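The Back Page

1. The parcel

The parcel from Nyarko came in October, and it was left with the people downstairs, as parcels usually were. I took it up and cut the tape with the bread knife. Inside were my old pages, the ones I had been asking for since the comic closed, and a compliments slip with nothing written on it.

I drew the back page of Lurkitz for eleven years. The comic ran to 647 issues and I did the last page of most of them. It was a one-page strip about a lighthouse dog who wanted to be a postman. Children liked it well enough. It never got the cover, and it never got a book of its own, though a book was talked about twice.

I laid the pages on the bed in order. They were bigger than I remembered and the paper had gone the colour of weak tea. The white paint I had used for corrections had stayed white, so every mistake I had ever made now showed up clearly from across the room.

One was missing. I had the page for 153 and the page for 155, and between them was a sheet of plain card with "154" on it in pencil.

I knew which one it was. In 154 the dog gets his letter.
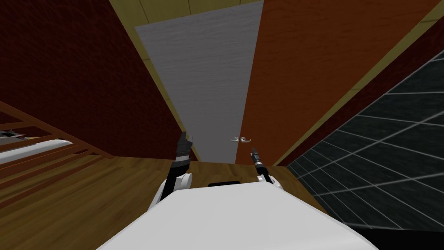

I rang Nyarko in the morning. The woman who answered was polite and said the card meant the page had been signed out and never signed back in. She could tell me where it had gone, if I would hold. I held. She came back and said it had gone to Nurari, in Clivel, for a window display, and that this was before her time.

I said it was nearly before mine.

2. Clivel

Clivel is two changes by train and then a bus. I had been there once, to sign copies in the shop. I had signed four, and one of those was for the bus driver.

Nurari was still on the hill, between a chemist and a place that used to be a bank. It sold new comics at the front, old ones at the back and birthday cards in the middle, and I supposed the cards paid for the rest. The man behind the counter had a cold. I told him who I was and he nodded as if I had told him the time.

"The dog," he said, after a bit.

"Yes."

"My brother read that. I was more for the front half. The submarine."

Everybody was more for the submarine. I asked about the page and he blew his nose and thought. There had been a display, he said, under the last owner. When the shop was sold, whatever was in the window went upstairs, and what was upstairs went in boxes. He couldn't leave the till, but I was welcome to look.

I looked for most of the afternoon. The boxes were full of the usual things: card standees folded in half, a bag of badges, free gifts that had come unstuck from their covers. I found a run of Lurkitz from the early years, priced at 90 pence each, and sat on the floor and read six of them. The submarine was very good. I had never let myself notice that at the time. He could draw water, the man who did it, and he could leave things out. I used to fill every corner because I was afraid of looking lazy.

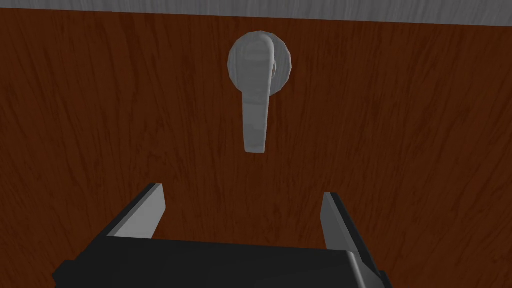 At five he called up the stairs that he was closing. I came down with dust on my knees and he asked if I'd had any luck. I said no. He wrote my number on the back of a paper bag and pinned it over the till, next to several other paper bags.

"What happens in it?" he said. "In the one you want."

So I told him. The dog has been waiting at the harbour every week since the first issue for a letter to say he can be a postman. He has seen off a gull who wanted the job, and he has learned to read, badly. Then in 154 the boat comes in and there's an envelope with his name on it. He carries it up all the steps to the lamp room and sits down with it between his paws. In the last panel he hasn't opened it.

"Does he get the job?"

"He never opens it. The next week I did a story about a crab."

"Didn't anyone write in?"

They had. We had more letters about that page than about anything else I did, and I'd answered every one by saying wait and see. I meant it, too. I had an ending. Then the editor changed and the new one wanted a joke every week that would stand on its own, and I gave him a joke every week, and after a few years I was the only person who would have known what the ending was for.

He put his coat on. He said it sounded like a rotten trick to play on a child, though he said it quite kindly. I bought the six comics. He charged me full price for them.

3. The brother

It was nearly a month before the telephone rang, quite late, after ten. It was a voice I didn't know, with a lot of background noise behind it, plates and a tap running.

"You're the dog," the voice said.

I said I was.

It was the brother. He had seen the paper bag over the till. He had the page. He'd had it since he was fourteen, when he did his paper round from Nurari, and the old owner had given it to him in place of a week's wages. It had been in every house he had lived in. He told me which rooms.

"I'll send it back if it's yours," he said. "I don't want to, but I will."

I asked him what was on the back of it. I heard him put the receiver down, and the tap stop, and then some bumping about.

"Pencil," he said when he came back. "It's very faint. It's little boxes."

"How many?"

"Six. There's a dog in them. I can't make out the words."

I had forgotten drawing it there. I must have roughed it out the same night, while the ink on the front was drying, and meant to trace it off and never done it.
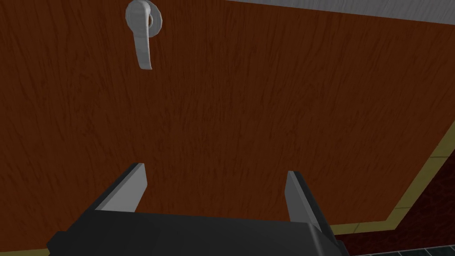

4. Six boxes

I told him to keep the page. I asked if he would hold it up to a window for me in the morning and read out whatever he could, and he said he would do it now with a lamp.

It took an hour. He was careful and didn't guess. Where he couldn't read a word he said so and gave me the length of it, and mostly I could work it out from that. The fourth box was the worst. He thought the dog might be upside down. I said that was right, he was falling down the stairs.

When we had finished he went quiet, and then he said, "So he was the one who had to deliver it."

"It was meant for the gull, yes. They'd put the wrong name on."

"And he does it."

"He goes out in the rain and does it."

"Well," the brother said. He asked if I was going to draw it properly. I said I had no comic to put it in. He said he knew that, the thing had been shut for years, that wasn't what he was asking.

I got the board out the next day. I had to buy ink, and the shop had stopped stocking the sort I used, so the blacks are a little browner than they should be. I left the sea blank in the first two boxes. In the third I lost my nerve and put some waves in.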